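Teaching a bin-picking arm by remote control: brush keeps slipping, how many tries do I need?

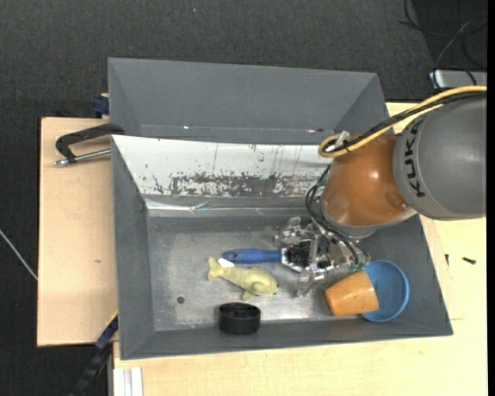

Posted by plindar_bench in Arms and Grippers

Hello all, first proper post, so please bear with me if I go on a bit. I'm teaching our KUKA arm to lift mixed household things out of one grey metal bin and put them in the one behind it. I drive it by remote control from a desk across the room and every run gets saved. The cups are going nicely, and the soft toy is a joy (you can grab it nearly anywhere and it forgives you!). The brush with the blue handle is another matter. I come down over the bristle end, close the fingers, and about half the time it swings round as I lift. I have 275 saved runs so far. Do I keep the bad ones? And is there a trick to the brush, or do I simply carry on until I have 700 or so?

Stevon
Oh, I remember this stage well, and you have my sympathy. I'd go for the handle, a little way along from the bristles, as near as you can get to where the brush would balance on one finger. Bristles give when you squeeze them, so what feels like a firm hold at the desk often isn't. Come down slowly, stop, close, and then wait a moment before lifting. That little wait matters more than you'd think, as the arm will copy your hurry as faithfully as it copies everything else.

As for the bad runs, keep the ones where you slipped and then put it right, and set aside the ones where you gave up. Ours at Arroyo got much steadier once it had seen a few rescues. I'd also tip the bin out and start afresh every 10 runs — otherwise you end up teaching it one particular pile.

lodov_fan
just do more runs. we did loads and it sorted itself out

tinkering_in_the_shed
I'd gently disagree with the post above, having once spent most of a January doing more of the same. Try a small batch first, all on the handle and all at the same easy pace, and see how the arm behaves on its own before you record any more. If two of you share the driving, agree beforehand which end of the brush you're going for. We had one person on each end, and the poor thing kept dithering in the middle. Check your view of the far wall as well, things that roll up against the slope are very hard to judge from a desk. Do let us know how you get on!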